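Durnura Public Safety Equipment
Products / Citations and Notices / Kastance Citation Terminal

Kastance Citation Terminal

The Kastance is a handheld terminal for issuing, printing and withdrawing civil citations. It is supplied to police departments, park patrols and municipal code officers. The officer enters the offense, the location and the details of the person cited, and the terminal prints a notice on the spot and stores a matching record for the department.

Each notice carries the section of the ordinance relied upon, the amount of the penalty, the date by which it must be paid or contested, and the address of the office that hears objections. Departments may set their own wording. Changes to an ordinance are entered once at the desk station and sent to every terminal at the next docking, so that officers do not issue notices under a rule that has been amended or repealed.

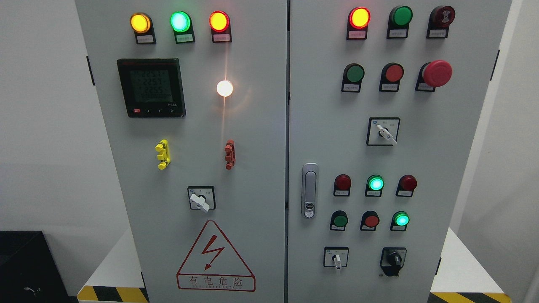 Control cabinet doors with indicator lamps and digital power meter.

Withdrawal and review

A citation issued in error can be rescinded from the desk station by any supervisor holding the proper permission. The original record is kept, marked as withdrawn, with the name of the supervisor and the reason given. A letter to the person cited is prepared at the same time. Where a payment has already been received, the record is passed to the finance office for refund.

Citations may also be held for review before they take effect. The Mukbridge Police Department uses this setting for all notices issued under temporary orders. "We look at every one before it goes to the court clerk, and the reasons for our decision are on the record," said Marites Dizon, records supervisor.

Technical details

Print resolution: 300 dpi, direct thermal
Notices per paper roll: about 240
Records held on the terminal between dockings: 3,000
Paper: single-ply, top-coated, supplied in cartons
Carrying: belt holster or shoulder strap, both included
Languages on printed notices: English and Spanish as standard, others on request
Offense codes: up to 600 per department

The terminal does not take payments. Persons cited are directed to the court clerk, the department's website or the mailing address printed on the notice.

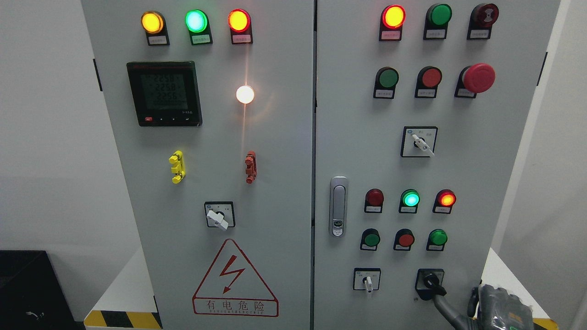 Records are encrypted on the terminal and are erased from it once the desk station has confirmed receipt. A terminal reported lost can be locked from the desk station and will not open again until it has been docked by an authorized user. Departments remain responsible for deciding how long their records are kept - the desk station will apply whatever schedule the department's counsel has approved.

What is supplied

One terminal, holster, shoulder strap, charging dock, two paper rolls and a printed officer's guide. The desk station software is licensed by department and is ordered separately. The Bozsik vehicle dock is available as an accessory and fits the Kastance without an adapter.

Training

Officer training takes half a day and is held at the department. Supervisor training covers review, withdrawal and reporting, and takes one full day. Sessions are led by Josué Teixeira or Vlastimil Baláž. Places for November may be booked through the sales office.

Ordering

The Kastance is sold to government agencies only. Purchase orders must show the agency's full name and the name of an officer authorized to sign. Please allow additional time where custom notice wording is needed - proofs must be returned signed before terminals can be loaded.

Sales and quotations: Marcela Říha
Service and repairs: Américo Valente

Page last revised Tue 2 October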